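From: Ljubica Krasniqi
To: Building and Tenants list
Date: Sep 18, 2020
Subject: Re: Garment drive, storage and collection arrangements

Dear colleagues,

I write in reply to Mr. Pillay's message, quoted in part below, and to set out the arrangements for the winter garment drive as they now stand.

Jacobus Pillay wrote:
> Several tenants have asked whether the drive will go ahead this year
> given the limits on use of the lobby. They would also like to know
> whether items must be washed before they are handed in, and who is
> responsible for clothing left over at the end. In July we still had
> bags from the last drive in the second floor storeroom, and the fire
> inspector has asked that the corridor be kept clear.
>
> Could the office also confirm whether hangers are wanted?

The drive will go ahead. Lobby collection is withdrawn, and items should be brought to the loading entrance on the Lekota Street side. Each tenant firm will be given its own time for drop-off, and Mr. Hadgu will send these to office managers directly. Please do not leave bags at the entrance outside your assigned time.

All clothing must be washed and fully dry before it is handed in. Last year we received 819 items, of which 575 were fit to pass on. Most of the remainder had been packed damp or were missing fastenings. The receiving agency, Sorkach, has asked us to be stricter at the point of collection, and we have agreed to this.

Trousers should be folded lengthwise and then once across. Coats and jackets may be handed in on hangers. Knitwear should be folded, as it loses its shape when hung for long periods. 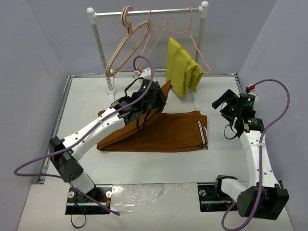 Hangers on the rack, with a folded brown item below.

On the question of hangers, the office confirms that they are wanted — wooden and plastic hangers in sound condition will be accepted. Wire hangers will not, and should be returned to your dry cleaner where the cleaner takes them back.

With regard to leftover clothing, responsibility rests with the building office and not with individual tenants. Mr. Conneely has arranged for Vastton to remove unsuitable items for textile recycling within two days of the close of the drive. The storeroom has been emptied and will not be used for this purpose again. The corridor outside it must remain clear at all times.

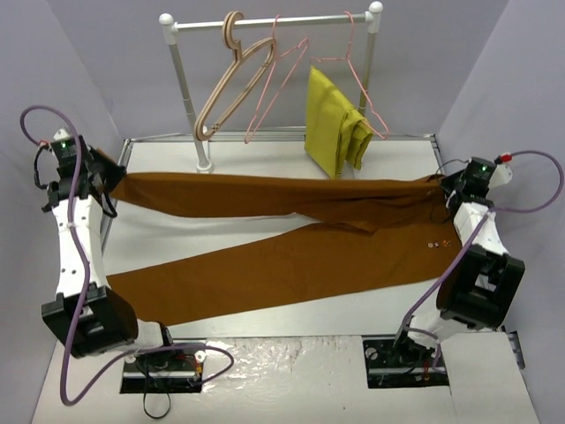 Tenants who wish to help with sorting should write to Mr. Hadgu, stating the hours they can offer. No more than three persons may be in the sorting room at one time, and face coverings are required throughout. Gloves will be supplied. Please check all pockets before handing items in; the office cannot undertake to trace property found during sorting.

Requests for receipts should be made at drop-off. The office is able to state the number and type of items received but cannot assign a value to them.

Any further questions may be sent to this list or to me.

Yours sincerely,

Ljubica Krasniqi
Building Office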